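An Afternoon at the Endulis Open Day, Mostly Spent at One Arm
By Emmanuel Were
January

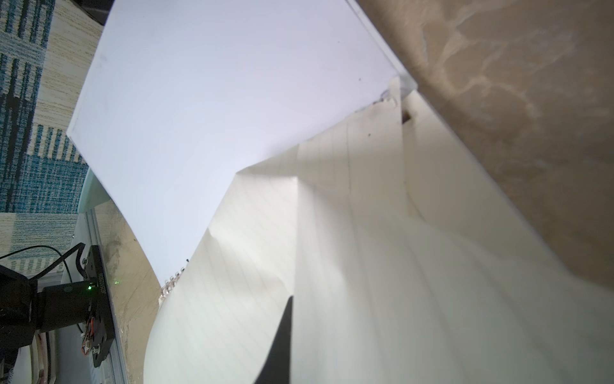 I went to Endulis because the flyer promised a page-handling cell that "looks after itself." I have heard that sentence before, usually from someone who doesn't do the looking after.

The cell is one arm at a table. Its job is paper: notebooks, loose sheets, whatever has a spine and won't lie flat. Brian Ogola, who keeps it going, was a lot more careful than the flyer. He runs a setup check every morning that takes 10 minutes if all goes well. He looks at the finger first, then the screws on the motor plate, then the cable, which he follows along by hand.

The finger is where I'd put my money on trouble. It is black, it narrows to a point, and it goes right up against the paper. A spiral-bound notebook does not take that politely. The pages bulge and fold over in waves, and a crease in cream paper stays there. I asked how many pages get spoiled in a run of 100. Brian said they don't keep that figure yet. I wrote that down.

Said Ouali from Makori, who was on the same tour, asked about the little green light near the motor. It means power, Brian said, and only power. The arm can be badly out of line and the light will glow all the same. I thought that was the most useful thing said all afternoon, and it isn't in the handout.

Repairs are done at the table. They have swapped the finger 3 times since the cell was set up, and after each swap the height has to be set again against a real page, by eye. Kipchumba Chege wanted to know why it couldn't be done with a gauge. There is a gauge on order from Drisau. It has been on order for six weeks.

I don't doubt the arm can turn a page. What I'd want before paying for one is the log of the bad mornings, and they said they would send it.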